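Chapter 6
Gathering Demonstrations in Simulation

6.1 What a demonstration contains

A learning system that controls a robot arm must be given examples of the task it is to perform. Each example, called a demonstration, is a record of one attempt from start to finish. It holds the views from one or more virtual cameras, the position of every joint, and the command sent to the arm at each step. The work discussed in this chapter was carried out in simulated kitchens, where a room can be reset in seconds and the same drawer opened as often as the lesson requires.
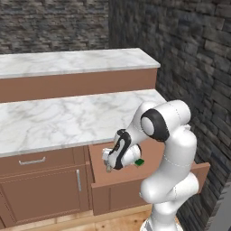

Figure 6.1. The arm above an open drawer, with a small green object at the gripper.

The main source is the Stirkedthorpe collection, prepared under the direction of Sigrun Engebretsen. It contains 264 demonstrations across several household tasks, each about 300 steps long. Operators guided the arm by hand controller and marked every attempt as complete, incomplete, or unusable. Incomplete attempts were kept in a separate set — a decision taken up again in Section 6.4.

Camera placement affects what a system can learn. A view fixed near the gripper shows contact with objects in detail but loses the layout of the room.
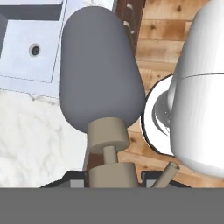

A wider view restores that layout, although the arm may then hide part of the furniture it is working near. Students should compare both kinds of view before choosing which to store. In the exercises, 73 demonstrations are set aside for testing and must not be used in training.
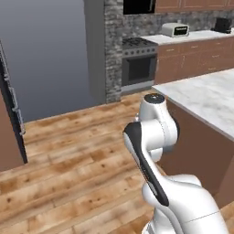 Figure 6.2. Wide view of a simulated kitchen, with the arm in front of the island.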